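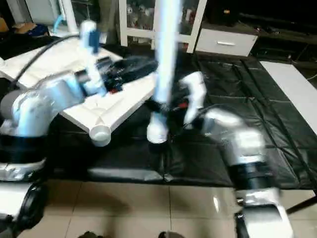

Review: Kavon 2 motion planner, by Rhona Ogilvie
February 18, 2021

Kavon 2 is planning software for two-armed setups, sold by Semusside on a yearly licence. The brochure says it will plan around "any household or workshop object" straight out of the installer. I've read that sentence on a lot of brochures, so I gave it big, awkward white plastic and a black sheet to work over, and left the settings alone.

Installing took most of an afternoon. The log filled up with 883 warnings on first launch, and support told me to ignore them. I'd have liked a shorter list, or a reason.

Once running, the planner is quick. Single-arm moves come back before you've let go of the mouse, and the preview matches what the arms then do. Two-arm moves are another matter. Kavon plans one arm, freezes it, then plans the other around it, and the manual calls this "coordinated". With a long pipe in one gripper, the second arm gets whatever space is left over. 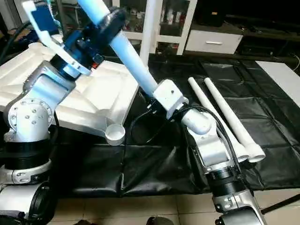 Does it know how long the thing it's holding is?
Only if you tell it. There's a box for the length of a held object, and it goes back to zero every time you reload a project.

Perception is the weaker half. The depth filter smooths white plastic into a blob, and ribs and hollows get filled in as if they were solid. That's safe for avoiding things and useless for choosing a grasp. Wojciech Wróbel, who looks after our older Domański licence, tried the same parts with that and got cleaner edges, though it needed roughly five times as long to think. 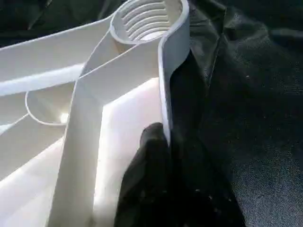
Turning the filter down from 8 to 2 brings some of the shape back, along with a scatter of phantom points that the planner then swerves to miss. I settled on 5 and wasn't happy with it. Flurier's free viewer shows you those points in colour. Kavon's own doesn't, and for the price it should.

I'd renew for single-arm work. For two arms I'm waiting on the update promised for October.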